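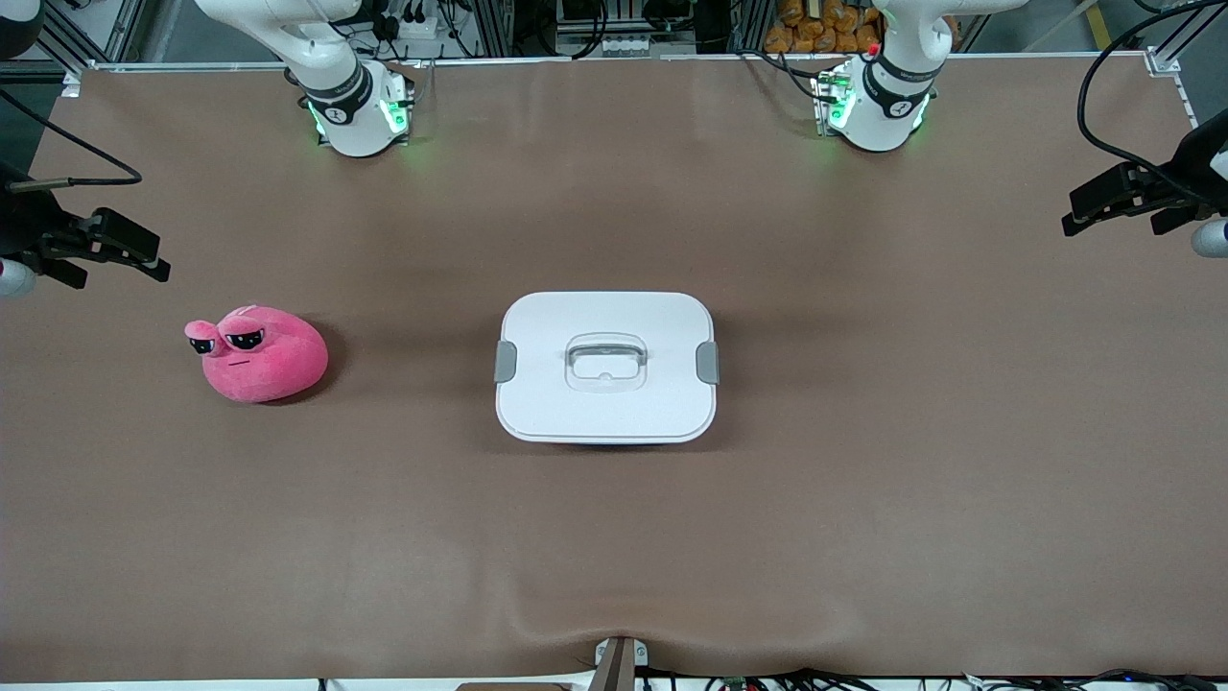
Pink plush toy with sleepy eyes, brown mat.

Dye notebook, Sunday, April 18, 2021

Madder again, second go at a proper coral. I want to get this down while the pot is still cooling, as last month I trusted my memory for a week and ended up with a page that said "nice, do same again" and nothing else to go on.

Wool first. 500 g of the Skesham fleece yarn, the creamy one with a bit of grey in it, wound into small skeins and tied loosely in figure-of-eight ties. I tied them too tightly in the winter and we got those pale bands where the dye never reached, which somebody very kindly called a design feature. Left the skeins to soak in the big sink overnight with a drop of washing-up liquid. They were still holding air in the middle this morning, so I squeezed them out gently under the water and watched the bubbles come up, and gave them another hour while I had my breakfast and read the paper.

Mordant was alum, with cream of tartar, same recipe as is taped inside the cupboard door. (The tape is going, by the way. If you are the tallest person in on your day, would you put a fresh bit along the top?) Brought it up slowly, held it just under a simmer for an hour, then let the wool sit in the liquor until it was cool enough to put a hand in. I do think the slow cooling matters, and I know we disagree about it. The skein I pulled out early as a check feels harsher, though it was also nearest the side of the pot, so I won't go claiming victory.

Now the madder itself. There were two bags on the shelf, the Omerović chopped root and the remains of the ground stuff from the Mostton fair. I used the Omerović. The chopped root takes longer to give up its colour but you can tie it in an old pair of tights and lift the whole lot out afterwards, and there is none of that gritty business of shaking powder out of wool for days on end. I poured boiling water over it first, threw that water away with the yellows and browns in it, then did it once more. Felt wasteful. The second lot of water was a lovely tan and I have kept it in a jar with a lid, labelled, on the bottom shelf. It might do for those cotton napkins if anyone is in the mood.

Water: tap water, with a spoonful of chalk stirred in. The water at Elport is very soft and madder does like a bit of lime, so without the chalk everything here goes to a rather sulky orange. When we did the same recipe at Mostton, with the hard water out there, it came up red with no help at all and we all thought ourselves terribly clever.

Temperature is where I went wrong last time, so I was strict. Thermometer clipped to the side the whole way, and I stood over it like a hen. I let it creep up over the morning and never let it past 70, and when it tried to run away from me I took the pot off the ring altogether and put it on the bricks. Past that the browns come out of the root and you can see the colour go dull while you look at it, a horrible feeling.

Colours, as they look wet, so take this lightly:

Skein 1, out after half an hour -- a pale peach, a touch of pink.
Skein 2, out after an hour -- proper coral, what I was after, I think.
The rest, left in to cool in the pot -- deep brick, still going.

I mixed 1000 ml of vinegar water for a rinse and tried it on a snippet from skein 2, and it pulled it straight over to orange. Did not like it. The rest of the rinses are plain water. A second snippet went through a little washing soda in warm water and moved the other way, pinker and cooler, really rather pretty, but I am wary of soda on wool and I only left it a minute. Both snippets are stapled to the facing page. Please don't pull them off to look at the back, they are the same on the back.

Smell: earthy, a bit like beetroot and a bit like the cellar at my grandmother's. I love it, but I had both windows open all the same. I did open the door as well for a while and then the wind took the labels off the drying rack, so the tags are now rewritten in pencil and pegged on. Pen runs, we know this, I used pen anyway.

Questions for whoever is in next:

Is anybody keeping the old exhaust bath from the onion skins? It has a skin of its own now. I would like the bucket back.

Could we put aside one undyed skein from each fleece as a reference? I was guessing today at how much of the warmth was madder and how much was sheep.

The light test strips in the south window have until May. Leave them where they are, please, even if they look like rubbish.

Still to do: lift the last skeins in the morning, let them dry in the shade before any washing, then a proper wash and a fair look at them by the window. The bath will still have plenty in it and I'd like to put the grey yarn through it next, with no chalk this time, to see what happens.

Elport Dye Room workshop notebook | Questions: leave a note in the tray by the sink | Copyright the Dye Room members | Back to top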